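Notes from the Flekcombe Robotics Club: The Sorting Project

Posted 5/28/24

The spring term of the Flekcombe Robotics Club has closed, and I would like to set down a record of the project that occupied most of it. I have served as the club's faculty adviser for three years. In that time our students have built line followers, a plotter that drew rather crooked maps, and one very loud drum machine. The sorting project was the first on which every member worked toward a single goal.

The proposal came from Shakuntala Kushwaha, a senior, who submitted it in writing last August before the first meeting had been held. Her argument was a practical one. The club owns several drawers of parts left over from earlier builds, and most of what is in them is perfectly usable. Students nevertheless order new parts, as finding the right sensor in a drawer of tangled leads takes longer than filling out the order form. She asked whether the club's arm could be taught to pick small parts from a tray and place them in labeled bins. The members voted to adopt the plan and gave it the name Flarneck, for reasons that were explained to me twice and that I am still unable to repeat.

The work was divided between two teams. Team Hakim took responsibility for the gripper and the arm's movements. Team Bukar wrote the software that decides what a part is and which bin it belongs in. Each team kept a logbook, and I required that both be signed at the end of every session. Students did not enjoy this rule. When the placing routine stopped working in the winter, however, it was the Bukar logbook that led us to a changed setting, and I heard fewer complaints after that.

The budget for the year was $400. A good part of it went to replacement fingers for the gripper, with the remainder spent on bins, cable, and a small lamp. The trays were given to us by the school kitchen, which had retired them. They are sturdy and easy to wipe down, and their rims keep parts from rolling onto the floor. Their one fault is shine. Polished steel throws back light from every side, and the early software treated those reflections as objects to be picked up. Several weeks of effort went into adjusting the lamp. In the end a younger member laid a sheet of white paper in the bottom of a tray, and the number of false picks fell that same afternoon.

Wires proved to be the harder matter. A bare circuit board sits flat and has edges that the fingers can close on. A sensor with a twisted lead is another thing entirely – lift it by the wrong end and it swings, or it brings its neighbor along. Team Hakim tried approaching from the side, then from directly overhead, and finally settled on a slow overhead approach with a pause before the fingers close. The pause adds time to each pick. The team judged this acceptable, and I agreed.

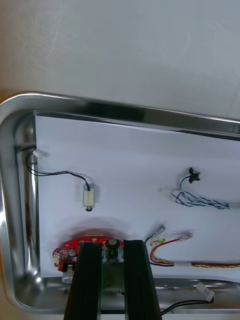 The gripper over a mixed tray, with the red board and several wired parts laid out on paper.

For the closing demonstration, the students set themselves a test of 60 picks, to be run in front of parents and staff without anyone touching the arm. Five of the picks failed, all of them on parts with long leads. The members had agreed beforehand that a dropped part would be counted as a failure even if it happened to land in the correct bin, and they kept to that rule when it cost them one.

Some work remains for the fall. The software does not yet tell one small white connector from another, and these still go together into a single bin to be separated by hand. Team Bukar has asked to begin with that problem. Team Hakim would like to try softer finger pads – a request I have approved, provided that the old pads are kept and labeled.

Shakuntala graduates next month. She has left the club a written guide to the arm, including the startup steps and a list of the faults she met most often. A copy is kept in the cabinet beside the logbooks, and new members will be asked to read it before their first session.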